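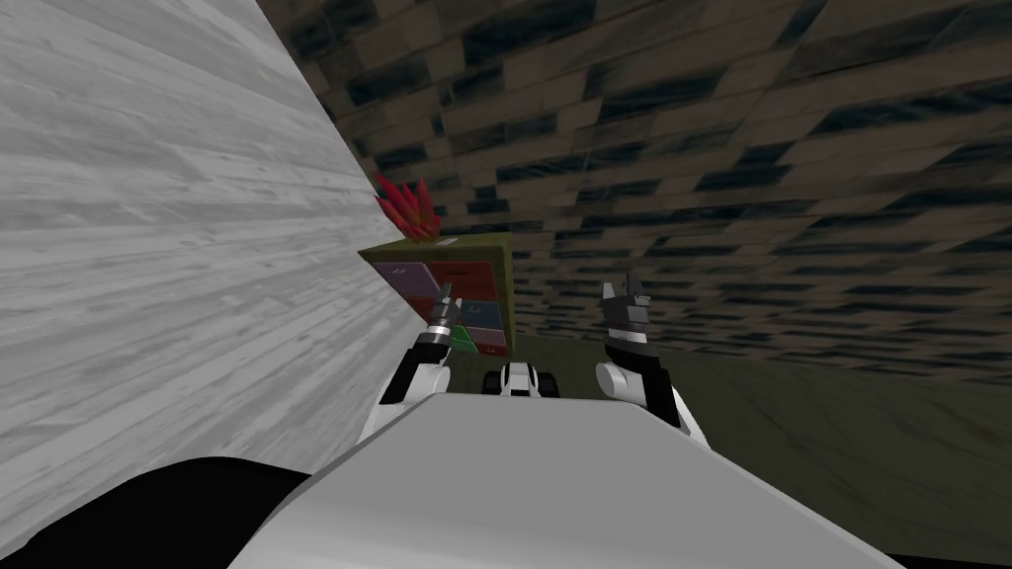

Staniforth is ending in September and I have been thinking about it more than I expected to. The network put out a short statement saying the coming season is the last. By then it will have run for 15 years and 1,194 episodes, and I have seen nearly all of them.

Wyn Humphreys had already said he was leaving. He has played the older brother since the first week, and the writers never found a way to do a big story without him. When he was off for four months they gave us the Kurkent hotel plot, and I still skip those episodes when I rewatch.

I started watching when I worked nights. It was on at 9 in the morning, right when I got home, and I would eat cereal in front of it and go to bed. I didn't like it much at first. Then Zuzana Ševčík joined as the new doctor and the hospital scenes got a lot better. Her fight with Mandla Oosthuizen in the parking garage is still the best thing the show has done.

There is talk of a spinoff about the law office, with the working title Jurisness. I hope they change the name. Gadisa Asfaw is supposed to be in it, and I would watch him in most things.

I don't know how they will end the main show. My guess is a wedding. My sister thinks they will burn down the diner again. I would be fine with everyone just going to work and the credits coming up.

I still have the first two seasons on disc if anyone local wants to borrow them.

15 comments
Share 9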